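Start | Projekte | Tickets | Wiki | Abmelden

Ticket 547 - Zupan: Segmentierung verwechselt »wischen« und »abstützen«
Status: in Bearbeitung
Bearbeiter: Ilir Vukčević
Komponente: Zupan, Handlungserkennung (Egoperspektive)

Fehlerbild: Im Testsatz Clarnberg (1.332 Clips, Hotelzimmer) vergibt das Modell bei beidhändigen Aufnahmen das Label »wischen« für die falsche Hand. Betroffen sind 110 Clips. Im Satz Clurkville tritt der Fehler nicht auf.

Geprüft:
- Zeitstempel und Labels synchron, kein Versatz.
- Handdetektor liefert links und rechts korrekt.
- Training mit 5 Seeds wiederholt, gleiches Ergebnis.

Vermutung: Der Objektkontakt wird pro Bild und nicht pro Hand gepoolt. Die aufliegende linke Hand erbt damit das Tuch der rechten. Der Kopfschatten auf der Platte könnte zusätzlich stören - noch nicht isoliert.

Clips aus der Fehlerliste, linke Hand flach auf der Platte, Tuch rechts:
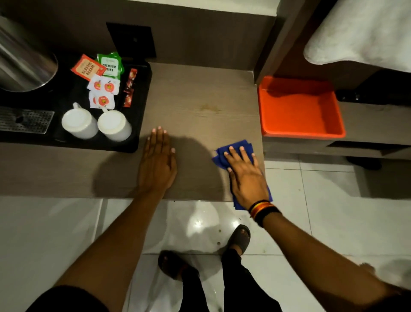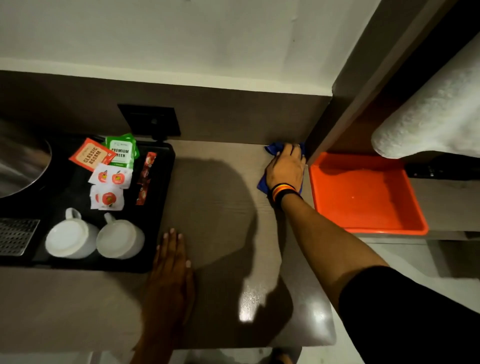
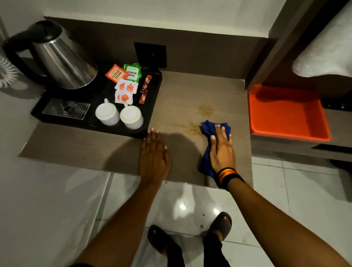 Nächster Schritt: Kontaktmerkmale je Hand getrennt führen, danach Vergleichslauf auf dem Skornetti-Knoten mit unveränderter Lernrate. Die Referenzlabels bleiben eingefroren. Falls die Verwechslung bestehen bleibt, Schattenmaske als eigene Ablation - bitte nicht im selben Lauf. Ticket bleibt bis zum Ergebnis offen.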